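Food notes: a new lunch counter, a better flatbread and the return of the summer plums

24 August 2023

It has been a busy few weeks for eating, and most of it happened on the east side of town. These are the places and products we liked, along with one we'd skip.

Kassab, the Lebanese bakery that used to sell only wholesale, now has a lunch counter. It opened in June with a short menu and has kept it short. There are four flatbreads, a lentil soup, a chopped salad and whatever tray bake is on the stove side that day. The za'atar flatbread is the one to get. It comes out blistered at the edges and soft in the middle, with enough oil that you will want a second napkin. The cheese version is milder and a little salty on its own, so ask for the pickled turnips.

The soup is thick, yellow and heavy on the cumin. It comes with a lemon wedge that you should use all of. On our second visit the tray bake was potatoes and ground lamb under tomato, and it was better than anything else on the table. On our third it was eggplant, which had been left in too long. Lunch runs from eleven until the bread is gone. We got there at one thirty once and found only the plain rounds left.

Seating is 16 stools along the window and one long table. Parking behind the building is free, but the entrance is easy to miss - turn in right after the tire shop.

Further up the same road, Murkurach has changed its menu again. The restaurant had been doing small plates for two years and has gone back to full dinners with sides. We think that was the right call. The roast chicken is brined overnight and served with its own gravy, braised cabbage and a baked potato that doesn't need anything done to it. A half bird feeds two people if neither skipped lunch. The trout is fine, though the dill sauce was thin the night we tried it.

Desserts are where the kitchen is still working things out. The walnut cake was dry. The plum dumplings, rolled in buttered breadcrumbs and sugar, were excellent, and they will be on the menu as long as local plums hold up. Order them when you sit down, as they take half an hour.

Sânziana Furtună has taken over the preserves table at the covered market. She makes rose petal jam, sour cherry jam and a roasted pepper and eggplant spread called zacuscă, which she grew up eating on toast through the winter. The spread is sweet from the peppers and a bit smoky, and it has replaced hummus in our refrigerator for now. She told us she put up 2,470 jars last season and sold out before the cold weather did. "The peppers decide how much I make," she said. "If they are bad I make jam."

She will also take back your empty jars if the lids still close flat. Get there before noon for the rose jam, which goes first.

For cooking at home, we have been trying a few things from Tisimport, the importer on the canal road. Its retail room is small and poorly lit, but the prices are good and the staff will open a tin for you to taste. The smoked sprats were firm and not too oily. The buckwheat honey is dark and almost malty, and very good on plain yogurt. We would leave the canned stuffed peppers alone. The rice had gone to paste and the sauce tasted mostly of sugar.

We also picked up a bag of Paltix, the frozen potato dumplings that several readers wrote in about. They are better fried than boiled. Thaw them for ten minutes, get some butter foaming in a wide pan and leave them alone until the bottoms are brown. Serve with sour cream and 100 grams of chopped bacon for a bag, or fried onions if you don't eat meat. They are filling, so plan on fewer than you think.

Plums are at their best right now. Look for the small oval ones with a dusty bloom on the skin and give them a light squeeze near the stem. For a quick tart, halve them, set them cut side up on a sheet of puff pastry, scatter over two spoons of sugar and bake in a hot oven until the edges of the pastry are dark brown. Let it sit before you cut it or the juice will run everywhere.

Next month we'll be looking at fish counters, including the two new ones near the station. If you have a favorite, reply to this email and tell us what to order there.
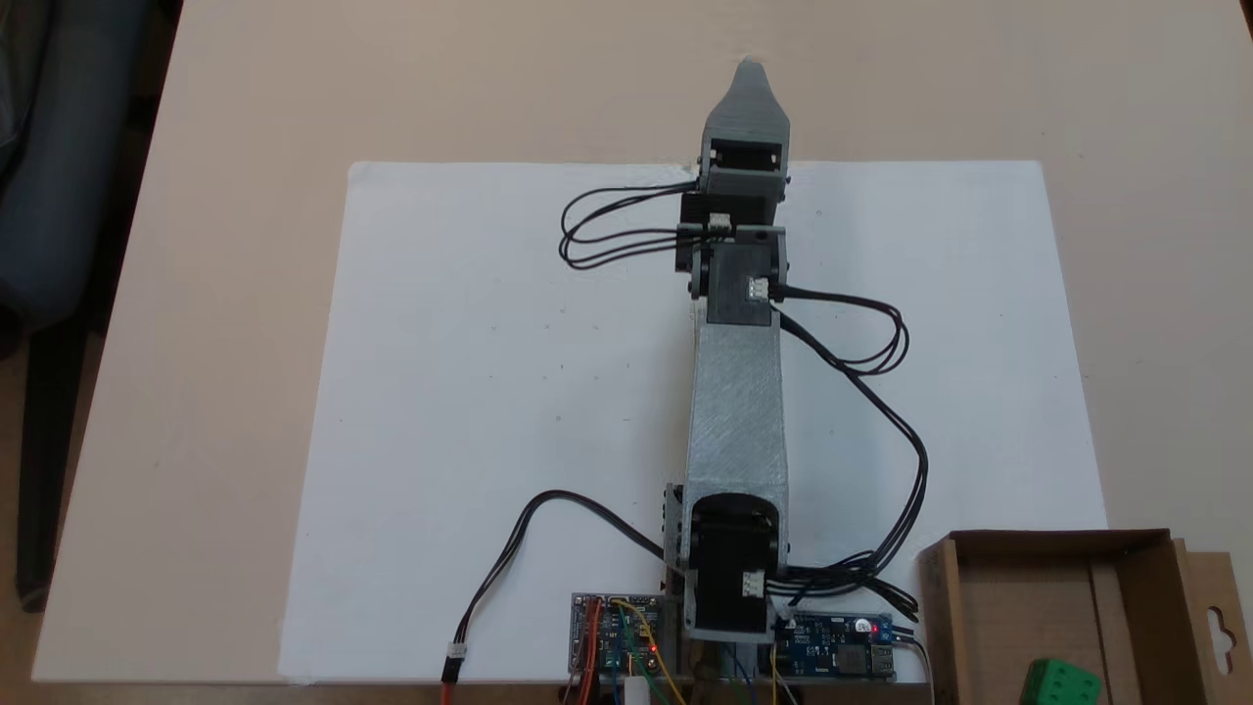
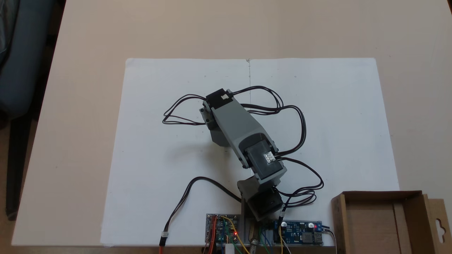

Robotic arm on white paper, stretched out in the first picture and folded in the second.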